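Štefánia Hájek has cleaned small rooms for a living for nine years, most recently for Clenance, and I came to her with doubts. Does anyone need a method for wiping down a desk?

"You need a bucket and a cloth," she says. "The rest is sales."
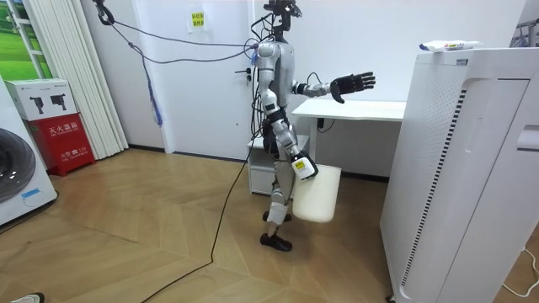 White plastic bucket, white desk.

She says the bucket should travel with you. I ask whether that saves any time. "Four minutes a room," she says — a figure I can't check.

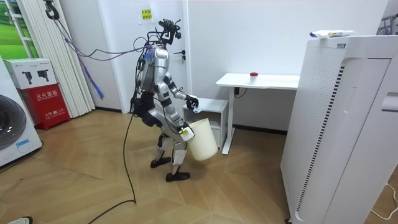

A small white cloth above the cabinet.

Wood floors are where she gets strict. Govley sells an $89 kit for herringbone, and she won't touch it.

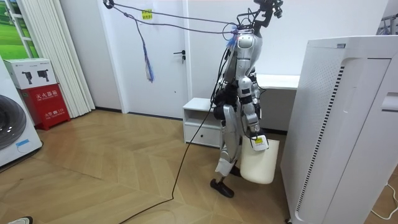 Ševčík, reading a draft of this, objected that the kit's pads do reach the seams better than any cloth. Hájek shrugs. "Then fold the cloth."

I still think she undersells the tools. She thinks I've never done the low shelves. 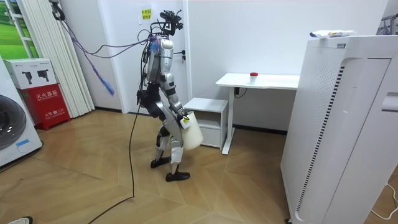 Bucket by the handle, nightstand and desk behind.

"Do the desk before the floor," she says. "And empty the bucket at the end."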